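Liem Residents' Association
Minutes of the April meeting, held in the ground floor meeting room at 7.30 pm

1. Apologies and previous minutes
Apologies were received from two members. The minutes of the previous meeting were approved without amendment.

2. Cleaning contract
The Chair reported that Clenex had given notice of a price rise for the stairwells and entrance hall. The new charge would be £400 a month. Members felt that the standard on the upper landings had slipped — the window ledges in particular — and asked that this be raised before any renewal. A second quotation is to be sought from Zemona.
Action: Secretary

3. Bicycle store
The lock on the rear door remains stiff. Closier has quoted £3,000 for a new door and frame. The meeting considered this high and agreed to ask for the price of a replacement lock alone. The item was carried forward.

4. Summer social
It was agreed to hold the social in the courtyard, starting at 5 pm. Residents will be asked to bring a dish or some packaged snacks to share. Music is to end by 9 pm, in line with the house rules.
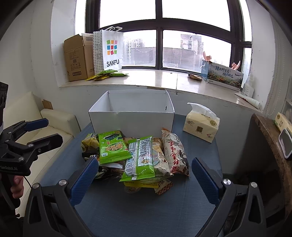 Item 4: packaged snacks and open box.

A request for a gas barbecue was discussed and declined on grounds of insurance. The Secretary will put a notice in the entrance hall.

5. Any other business
A member asked that parcels should not be left on the stairs. The timer on the hall lights is to be reset.

The meeting closed at 8.50 pm.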